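Skollent R60 Battery Jump Starter: Two Months in the Glovebox

The Skollent R60 is a lithium jump starter for 12-volt gasoline engines and small diesels. It replaces the older R50, which had a weaker clamp lead and a charge port that only accepted the supplied adapter. The new one charges over USB-C, and that change alone will sell a lot of them.

I bought mine from Siriwan, the parts chain, and kept it in a station wagon with a four-cylinder gasoline engine and a battery in its sixth winter. I also tried it on a neighbor's diesel pickup. All the starts below were made outdoors, with the car's own battery left connected, as the manual requires.

What is in the box

The case holds the main unit, a detachable clamp lead, a USB-C cable and a folded manual in four languages. There is no wall charger. Any 60-watt laptop charger will do, and a full charge from flat took a little under an hour with mine. Smaller phone chargers work but need most of an evening.

The lead is short. On the wagon the battery sits behind the left headlight and there is a flat spot on the slam panel where the unit can rest. On the pickup I had to balance it on the air filter cover – not a place I would leave it with the engine running.
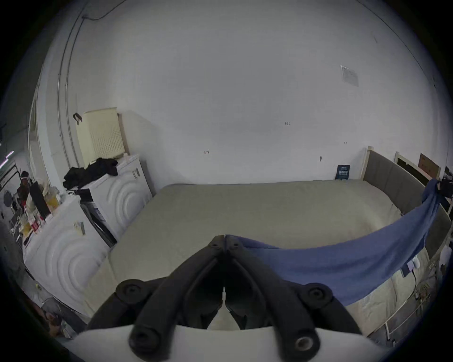 Starting performance

Skollent claims a peak of 2,000 amps. Peak figures on these products mean very little, as there is no common method for measuring them. The number printed in smaller type in the manual is the starting current, 300 amps, held for three seconds. I put a clamp meter on the lead during a start on the wagon and read 268 amps as the starter engaged, with the reading dropping quickly once the crank was turning. The wagon does not need more than that.

With the battery drained to the point where the dash lights would not come on, the R60 did not recognize it at first. The status light stayed amber. Holding the override button for five seconds forces the output on, and the engine caught on the second turn. Override also switches off the reverse-polarity check, so look at the clamps twice before you press it.

The diesel was slower. It started on the third attempt, after a 30-second rest between tries. The manual asks for that rest and the unit enforces it by refusing to switch on.

Clamps and lead

The clamps are the best part. The jaws have copper on both sides, and the springs are stiff enough to hold on a worn post. The plug into the main unit is keyed and cannot go in backward. My only complaint is the insulation on the lead, which gets stiff in the cold and tries to pull the clamps sideways.

The Postard JX, which costs a little less, has a longer lead and softer cable. Its jaws only have copper on one side, though, and it has no override, so a fully dead battery will defeat it.

Storage

After two months in the glovebox the charge display had dropped by one bar out of five. Skollent says to top it up every three months. I would also bring it indoors in July and August if you park in the sun, as the manual lists an upper storage limit that a closed car can easily pass.
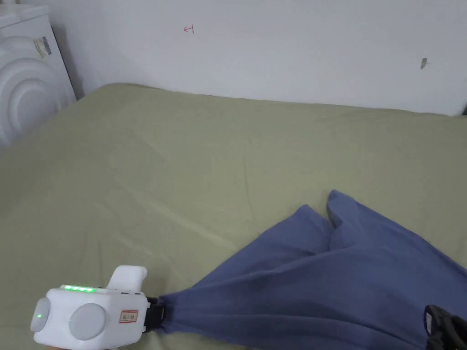

Thongchai Kaewmanee disagrees with me on the diesel. He has used an R60 on a 2.2-liter van since September and says it starts first time if the glow plugs are cycled twice before the unit is connected. He also writes that the Fultton replacement lead fits the same keyed plug and is noticeably longer, although Skollent will not honor the warranty with it attached.

I have since tried the glow plug routine on the pickup, and it started on the second attempt. I have not tried the Fultton lead.

Verdict

For a gasoline car with an ordinary four-cylinder engine, the R60 is easy to recommend. Diesel owners should look at the next model up, or plan on some waiting between attempts. Keep the manual with it – the override steps are not printed on the case.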